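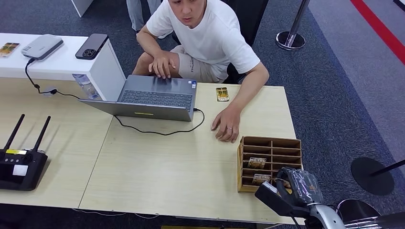 Severyn Prokopenko's group at Weston wanted to know how much a robot gains from its own mistakes. The job they picked was filing printed cards in a cardboard organizer - thin cards, narrow slots, very little room to be wrong.

The team began with 1000 demonstrations and trained a first policy, which they named Clasex. They then let the arm run and kept only the tries where a person had to step in. There were 216 of those. Adding them to the training set did more for the success rate than another 666 clean demonstrations.

The gain was largest on the lower slots, where the gripper has to come in at a low angle. Prokopenko is careful about the result. It covers one arm and one organizer, he says, and a test with softer cards is planned for February.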